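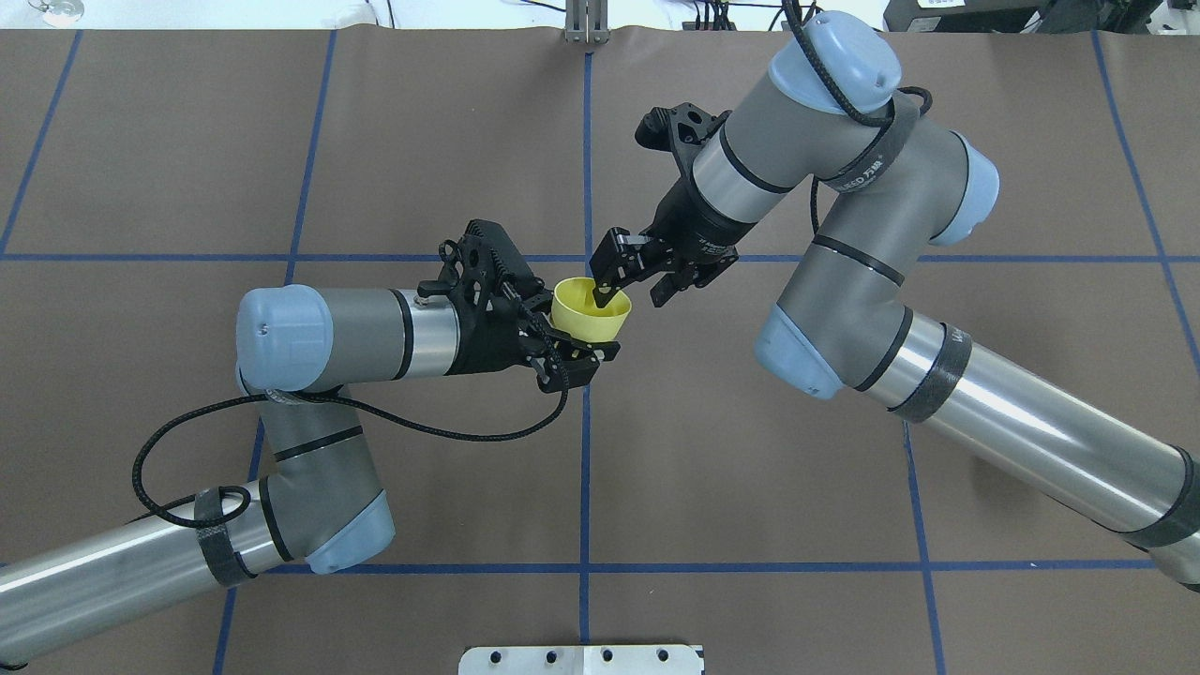

I promised an update on the two-arm work, so this is me keeping my word. Clevska, our handover method, now learns from both arms together. Before, we trained each one on its own and hoped they'd get along (they didn't, much). Fumiko Matsuda suggested giving them one shared plan, with each arm filling in its own half, and I'm a bit annoyed I didn't think of it first!

We recorded 156 demonstrations with cups, and I drove for most of them, so my shoulders are still complaining.
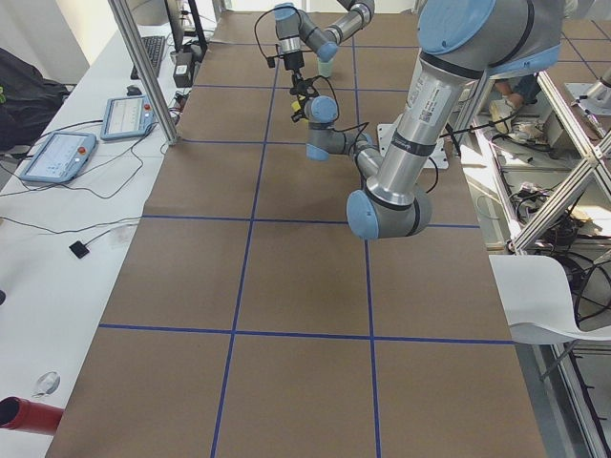
The old version needed more than 2,000 to get anywhere near the same score – a lot of evenings with a pendant in your lap. Out of 20 fresh test runs the new one dropped the cup in three, all while turning it over. I've got a hunch it's the wrist timing, and I'll be poking at that until October.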